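**Ticket 112: Grorkgate costume party, RSVP form rejects guests**

Status: open
Reported by: Anayeli Ocampo
Assigned to: Leopoldo Contreras

Guests choosing "Wizard" or "Undead" as a costume group get a blank page after Submit. The other groups go through. Tested in 2 browsers, same result.

**Mon 10:04** Cleared the page cache. No change.

**Mon 10:40** The two failing groups were renamed in the Melach form editor. The ticket template still has the old names. Updated both. Wizard works, Undead still blank.

**Mon 14:15** Trailing space in the Undead field. Removed it. Four test RSVPs accepted, confirmation emails received.

**Open item:** header on the Halloween page still needs replacing. Anayeli to send the Vostellow band art at full width.
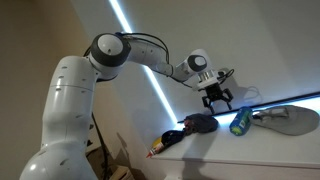 *Current header: white robotic arm over a white tabletop*

Leave ticket open until the new header is up.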